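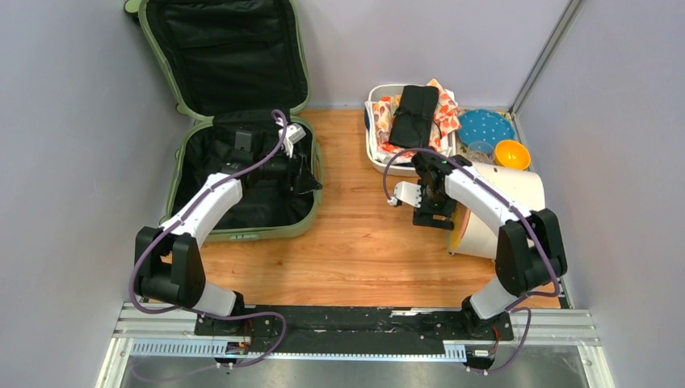
Maleta abierta sobre suelo con veta de madera, con la tapa levantada y el bolsillo de malla a la vista.

Conservar contratos en casa: papel, orden y plazos

Un contrato de alquiler, una póliza o un presupuesto firmado tienen valor mientras se puedan localizar y leer completos. Las pautas siguientes sirven para un archivo doméstico de tamaño medio.

Antes de archivar. Retire clips, gomas elásticas y notas adhesivas. El metal se oxida y la goma se degrada sobre el papel. Las grapas de un ejemplar firmado se dejan en su sitio — quitarlas puede abrir dudas sobre si falta una hoja. Compruebe la numeración y que los anexos citados en el texto estén presentes.

Soporte. Carpetas de cartulina sin ácido, una por contrato. Las fundas de PVC se adhieren a la tinta de impresora láser; use polipropileno. El papel térmico se fotocopia el mismo día.

Orden interno. Primero el contrato, después los anexos, después las modificaciones por fecha y al final la correspondencia. En la solapa, a lápiz: contraparte, objeto, vencimiento y plazo de preaviso. Si la renovación es automática, anote el mes límite para comunicar la baja (por ejemplo, marzo) y trasládelo al calendario.

Lugar. Armario interior, a 18 °C si es posible, lejos de tuberías y de paredes exteriores. Sótano y trastero quedan descartados. Deje 2 cm libres detrás de las carpetas para que circule el aire.

Copia digital. Escanee a 300 ppp, en un solo PDF por contrato, incluidos los reversos en blanco si llevan sello o rúbrica. Nombre de archivo: año, contraparte, objeto. El escaneado no sustituye al original firmado a mano.

Descarte. Un contrato extinguido se guarda hasta que prescriban las acciones derivadas de él. El plazo depende del país y del tipo de obligación. Después, destructora de corte cruzado.

Texto: Nadine Moussa. Revisión: Karim Qudah.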